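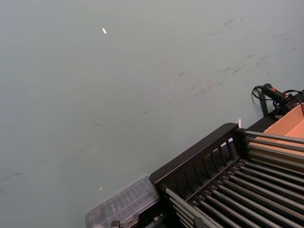
Figure 3. Work area seen from the wrist camera, with the rack and the cardboard box.

3.2 Teaching by remote control

We wanted the teaching to feel as close as we could manage to ordinary tidying, so we built the task from things most of us have at home or in the shop: a dish rack, a low cardboard tray and rolls of tape. Each lesson asked the operator to move a roll between the tray and the rack with either arm, at whatever pace felt comfortable.

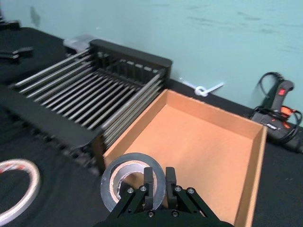 Rolls of tape look friendly enough, but they gave our operators plenty to think about. A roll can be taken by its inner wall, with one finger through the hole, or pinched at the rim, and the choice matters a good deal later on when it has to be set down between the bars. We left that choice open, and Victor Rugemalira, who ran most of the Friday sessions, kept a patient note of every grip in the Kimaro log.

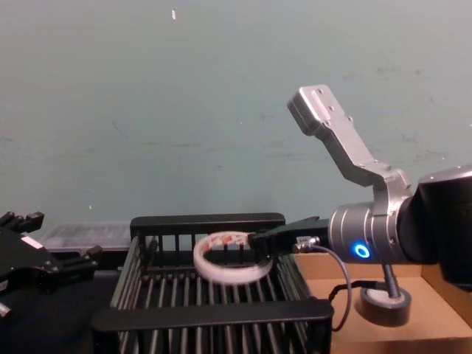 In all we kept 1,250 lessons from 9 operators, and almost 27 hours of arm motion went into training. New operators tended to hover over the rack for a long while before letting go — a habit we were rather fond of, though the learned policy picked it up too. Jaxon Bélanger suggested trimming these pauses before training, and we compare the trimmed and untrimmed sets in Section 4.

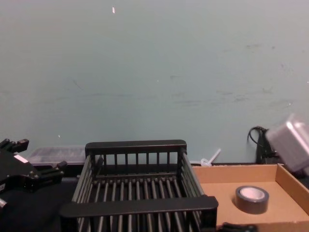
Figure 4. Chest camera view, with a roll of tape lying in the tray and the rack between the two grippers.

Contact: Niseck Lab, Guditz Institute | © The authors | Back to top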